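Cleaning scuffs off a birch-finish desktop without dulling it

Started 31/12/2024 · 8 replies · 2 shares

fguthrie
I've got a light birch-look top, pale and fine-grained, with a cable grommet at the back right. It has picked up dark horizontal marks left of centre. They don't catch a fingernail, so I'm assuming transfer, not scratches. Damp microfibre did nothing. What's the least aggressive next step?

tgeerts
Damp yellow cellulose sponge, one drop of dish soap, light pressure along the grain. Dry straight away with a flat cloth. Keep water away from the grommet hole — the cut edge in there is often unsealed and will swell.

Tusari_9
Disagree on the sponge. Cellulose holds too much water for a top with an open cut-out. Fold a dark grey cloth pad, mist the pad and never the surface. Grey also hides the residue, so wash it between passes. 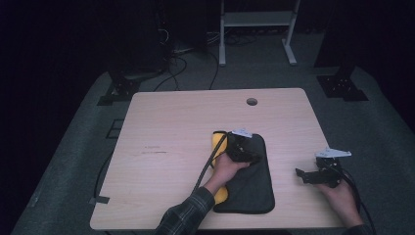

The other thing is to work from the middle towards the front edge. You have better control of the pressure there and the runoff, if any, goes away from the hole.

tgeerts
If there's runoff you've used too much water with either method. A sponge wrung out properly is fine. I've done 20 desks this way since April, no swelling.

fguthrie
Would a melamine foam block be faster?

illesa
Faster, yes. It's a micro-abrasive and will change the sheen on a satin finish. You'll trade a grey mark for a shiny patch.

tgeerts
Agreed on that. Test under the overhang first if you must.

Tusari_9
Also lift your cables off the top before you start. Black jacketing dragged over a pale finish can leave exactly this colour of mark.

fguthrie
Soap and sponge took off most of it in two passes. One faint line left, which I'll live with. Grommet edge now has a bead of clear sealant.

Like (9) · Reply · Share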